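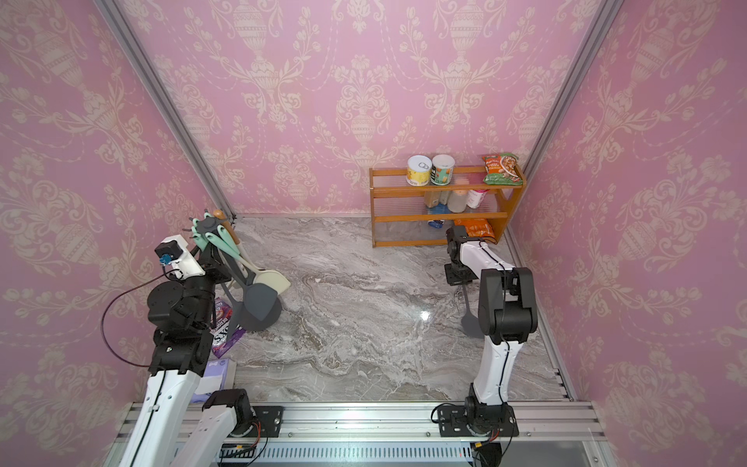 December, 8.15 am. Paste trials, carried on from the last book.

Mixed the second batch of starch paste this morning. 200 g of wheat starch to 600 ml of cold water, left to stand, then cooked over the water bath. It went lumpy on the bottom at first because I stopped stirring to answer the door. Sieved it twice and it came out usable. The first batch has a skin on it and smells sour, so that goes out.

Godinho paper takes the paste well. Brushed on, folded, left 15 minutes, hung. It stretches across the width and hardly at all in the length, so cut the drops narrow and let them grow. The Avovach lining is worse. It cockles wherever the brush goes over it a second time, and the edges lift as it dries. I would not use it on the Drarkumstead job unless the client insists.

Peel test on the Moken board: two strips of each paper. Both Godinho strips tore before the paste let go. One Avovach strip came away clean in the hand — probably my fault, thin paste at that end. Repeat it with the new batch before writing it off.

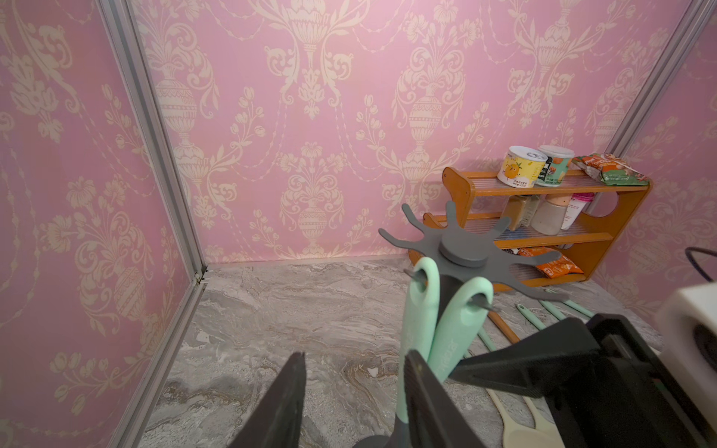
p. 15

Pattern matching. Large repeats waste a lot of paper on short walls. Worth setting out the back wall first and working outwards to the corners, with the cut hidden in the corner itself. Wrap a narrow strip round and overlap it; never try to turn a full width.

Still to do: wash the long brush properly (dried paste in the heel again), order more blotting paper, and ask Drarkumstead whether the chimney breast is lime or gypsum. If it is lime, size it and leave it overnight.

Batch 2 is in the fridge, lid on, labelled.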